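Lurnasora Shared Workshop
Bench inspection checklist, hand-held gripper build ("Trirnance")
Inspected 6 October 2023
Result: passed for supervised use, with four items open

Comments are mine and go under the item they belong to. If a box says OK with no comment, I looked and had nothing to add. The build notes say the tool is "safe by design." I have left that phrase out of the results.

SECTION 1. POWER

1.1 Supply matches the label on the tool. OK
1.2 Fuse fitted and of the right rating. OK
Comment: There was a spare fuse taped inside the lid of the supply. Fine, but write the rating on the tape.
1.3 Cord free of cuts, kinks and home-made joints. OPEN
Comment: One joint, wrapped in tape. I was told it is temporary. It was also temporary on the last sheet. Replace the cord in one piece.
1.4 Power switch can be reached with the free hand. OK
1.5 Tool does nothing on power-up until asked. OK
Comment: Switched it off and on 20 times and the fingers stayed put. I would like the same test done with the trigger held in, as that is how a person picks it up in a hurry.

SECTION 2. FINGERS AND PADS

2.1 Both fingers tight on their arms, no side play. OK
2.2 Screws present and marked with paint. OPEN
Comment: Screws present. No paint marks, so there is no way to tell at a glance if one is backing out. This takes five minutes and has been put off since the Astano arms were fitted.
2.3 Foam covers the full gripping face. OK
2.4 Foam in good condition. WATCH
Comment: The foam is getting ragged. The builders say it still grips. I don't doubt it, but bits of foam will end up in whatever is being handled, and the plan is to handle things people put in hot water. Change it before November.
2.5 Fingers open fully and stay open with the trigger released. OK
2.6 Pinch force limited. OPEN
Comment: I was shown a number on a screen. A number on a screen is what the software thinks is happening. Bring a spring scale and measure it at the pads, fingers half closed and again nearly closed. Until then, keep your own fingers out.
2.7 Bushings seated and not rubbing. OK

SECTION 3. HANDLE AND BODY

3.1 No sharp edges on printed parts. OK
Comment: One seam near the trigger had been sanded since last time. Much better.
3.2 Weight can be held at arm's length without strain. OK, for me
Comment: Try it after a full session. The notes suggest 120 grabs in one sitting, and I would like to know who came up with that.
3.3 Cable leaves the handle through a strain relief. OK
3.4 Nothing loose inside when shaken. OK

SECTION 4. WORK AREA

4.1 Desk stable, does not rock when leaned on. OK
4.2 Clear space beside the work for setting things down. OK
4.3 Cables kept off the floor where people stand. OPEN
Comment: There is a cable on the floor past the back of the desk. The desk has a perfectly good grommet hole. Use it.
4.4 Floor clear of small items.
Comment: Something small and red was lying back there too. Pick it up.

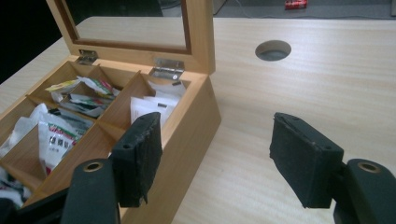 4.5 Objects used for practice suit the tool. OK, with doubts
Comment: The tea box is a decent choice in some ways. The sachets are light and cheap, and a squashed one hurts no one. My worry is the lid. It has a clear glass window and stands up on two small hinges, and a knock from an arm could bring it down or crack it. Take the lid off, or swap the glass for clear plastic. The Lungu plan calls this "a soft task." The tea is soft.
4.6 Practice tea kept separate from tea people drink. NOT SHOWN
Comment: I asked and got two different answers. Put a label on the box.
4.7 Loose wrappers cleared between runs. NO
Comment: A crumpled white wrapper was in with the packets. Paper like that sticks to foam.

SECTION 5. PEOPLE AND PAPERWORK

5.1 Users know how to cut the power. OK
5.2 Safety glasses at the bench. OK
Comment: Still in the bag, unopened.
5.3 Log sheet filled in after each session. PARTLY
Comment: Of the last 9 entries, most say "fine." Write down what jammed or slipped and what was changed. "Fine" is no help to the next user.
5.4 Fault tag available. OK

OPEN ITEMS TO CLEAR BEFORE THE NEXT CHECK

1.3 Cord in one piece
2.2 Paint marks on finger screws
2.6 Pinch force measured with a scale
4.3 Cable routed through the grommet

The tool is not to be used alone in the workshop until 2.6 is signed off. I will recheck the lid at the same time.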